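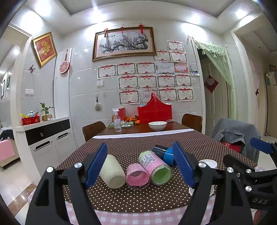

Rendgate Finger Pads, Ribbed, Pair

I sell a lot of these, and most of the emails I get are about when to swap them. So, my house rules! Check the pads before every session and change them at 4000 grips, even if the ribs still look fine to you – worn rubber lets go slowly, and then you've got a whole day of sloppy grasps to throw out. Always change both pads together. Wipe them with a damp cloth, no solvents please.

Try a new pair on cups and bottles lying on their sides before you log anything (round stuff shows up a crooked pad fast). Snug the screws by hand, then go back over them after 17 grips.

Fits Curitz and Idahosa hand-held grippers. Part no. 1526. Ships from Flisberg.

Page updated 09/04/2022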